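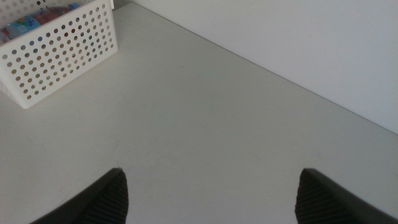 Ye-rin Na's note on our first draft was that a group of new players should never have to read 19 pages before anyone rolls a die. We agreed with her, and most of the second half of the term went into fixing that.

Courses > Game Writing Studio > Final Reports > Pellumon

Pellumon is a one-session fantasy adventure for four players and a game master. It is set in Brirkby, a river town where the ferry bell rings at night with no one near it. The players are hired by the ferry office to find out why. The cause is a drowned bell-founder named Plikell, who wants one last bell finished and returned to the chapel. The adventure can be solved by fighting, by bargaining, or by doing what she asks.

Our goal was an adventure that a first-time game master could prepare in one evening and run in one sitting. We wrote the text, drew the maps by hand, and tested it with classmates.

Rules

We used Tak, a small rules set we wrote in the spring for a different assignment. A player rolls two six-sided dice, adds one trait, and tries to reach a target number. There are three traits: Body, Wits, and Voice. Damage comes off Body directly, so a hurt character gets worse at climbing and fighting. Testers understood this quickly, but it made the last fight too hard for anyone who had been hit early on. We added a rest scene at the chapel where each player gets one point back.

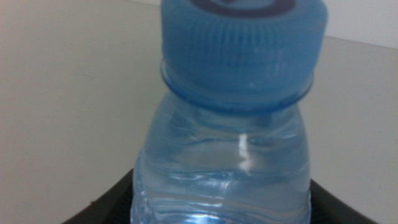 The chapel scene also solved a second problem. In the first draft, players only learned Plikell's name if they searched the foundry, and two test groups walked straight past it. They reached the end of the adventure and met a ghost they knew nothing about. Now the name is carved on the chapel wall, and the priest will talk about her if asked. The foundry still has extra information, mainly the mold for the unfinished bell, but the story works without it.

Playtests

We ran 5 playtests. The first three used the original draft and the last two used the revised one. In each test, one of us watched and took notes without helping the game master. This was harder than expected — in the second test the game master skipped the ferry office completely and we had to sit there and let it happen. The players made up their own reason to go to the river, and the session was fine.

The long introduction was the most common complaint. Game masters said they forgot most of it by the time they needed it. We moved the town history to the back, cut the family tree, and put a short summary at the start of each scene. The read-aloud opening went from 937 words to 164. We lost a paragraph about the flood that one of us liked very much. Part of it came back later as a rumor in the tavern.

Combat with the river hounds was cut from two fights to one. The second fight repeated the first, and players in three of the tests tried to feed the hounds anyway. The revised text now says what happens if they do.

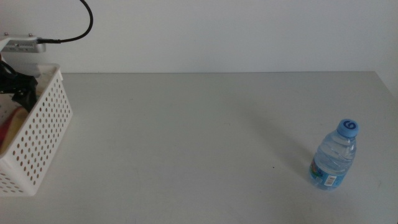 The ending needed the most rewriting. At first, returning the bell simply ended the session, and players who had chosen to help felt they had been given less to do than players who fought. We wrote a short scene in which the bell has to be carried down the hill during a storm, with one roll for each player. A failed roll cracks the bell, and a cracked bell still rings, but Plikell stays in the river and the ferry office has to deal with her. Both groups that played this version reached it, and one cracked the bell.

Remaining problems

The map of Brirkby has no scale, and game masters kept being asked how far the chapel is from the landing. The storm scene assumes four players and gets too easy with two. The Voice trait is used less than the other two, so a character built around talking has little to do in the middle part. We would like to add a toll keeper on the bridge for that reason, but there was no time to test him and we left him out of the final text.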